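Notebook, trowel sorting task - club bench, February, 4:20 pm

Goal for today is the one we set for the Onddale meet: take garden trowels out of the tray with both arms and lay them side by side on the table, handles toward us. Teleop only, no policy running yet. Target is 100 clean episodes before we train anything. We have almost 70.

Gripper opening set back to the Nouri defaults before starting. Wrist view checked on both sides.
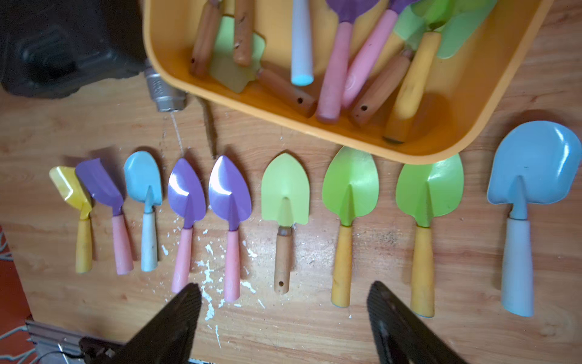

Main trouble is still grasp angle. Coming straight down on a handle is fine when there is a gap on each side. With two handles close together the fingers want to go in at a slant, and then the neighbor gets pushed. Try spacing the row wider next time. Bent blades stay in the set for now, the rules allow mixed condition.

Switched to lifting by the edge of the blade for anything lying flat in the tray. Slower, but easier to see from the operator side.

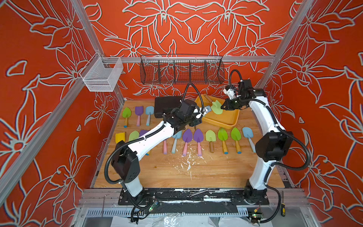 Right gripper on the edge of a pale green trowel, left arm over the tray.

Scoring note: Clikel rules give 20 points for the row and take off 2 for each handle facing the wrong way. Order by color is not scored. I would still like to keep same colors together, it makes the logs easier to check. 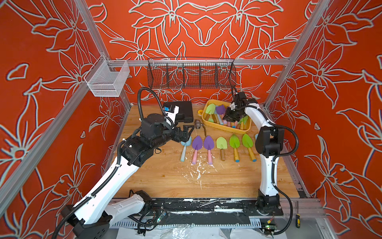

Left gripper over the light blue trowel at the end of the row, right gripper in the tray.

To do: wipe down the rail, rename the episode folders, ask Cornari for spare finger pads.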